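Paper balls, and why my kitchen drawer is full of them

Hello again from the far end of Dradetholm, where the wind has had the lid off my compost bin twice this week and I've given up going after it. I promised in the last newsletter that I'd write something about what we've been doing on wet afternoons, and several of you have asked, so I'd better get on with it!

It started with my hands. They've been stiff all winter, worst in the mornings, and buttons had become a bit of a battle. A woman on my bus to Prurkeck told me she'd been crumpling paper, one sheet in each hand, and that it had got her knitting again. I can't promise you'll be knitting by Easter (I'm certainly not), but I went home and had a go with the backs of some old letters and I rather enjoyed it.

So now there's a little group of us who do it together. You take a sheet of plain paper, lay it flat, and gather it in from one corner using only the fingers of one hand. No cheating with the other one – it's surprising how much it wants to join in. Once you've got a ball you put it down on the table, set your fingers over the top and roll it slowly out and back, pressing as you go. Then you do both hands together, a ball under each, and that's where the giggling starts, as my left hand simply refuses to keep time.

I like a cloth on the table for this. On bare wood the balls skitter off and you spend the afternoon under the chairs, whereas a bit of embroidery gives them something to catch on. The one with the brown and grey roses is my favourite, and you can roll from one bouquet to the next if you want something to aim for.

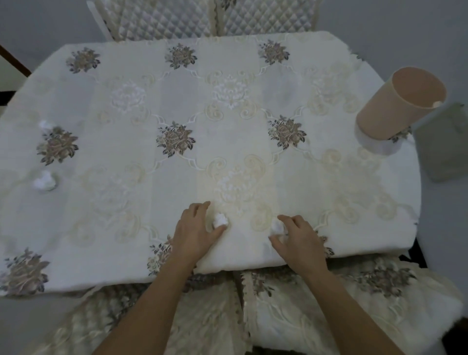
Hélène Sandhu wrote to me that thin paper is hopeless for this and goes flat as a pancake by the second go, and that she'd swear by ordinary writing paper, crumpled, opened out and crumpled again before you start. She also does her rolling with the radio on, one song per hand, then one for the pair. I've tried it her way and she's right about the paper, though I can't say the songs have helped my left hand much.

I bought a pad of 100 sheets in June and I'm still on it, what with reusing them until they go soft and furry. The smoothing out is good for the fingers too, by the way, so don't skip it. Flat of the hand, from the middle to the edges, and take your time.

Trevor Gill has asked whether we could try it with foil. Trevor, you're welcome to bring some, but please keep it off my embroidery – it snags! Bring your own cloth or a tea towel, and if you've got paper going spare, pop that in your bag as well. I'll do the tea.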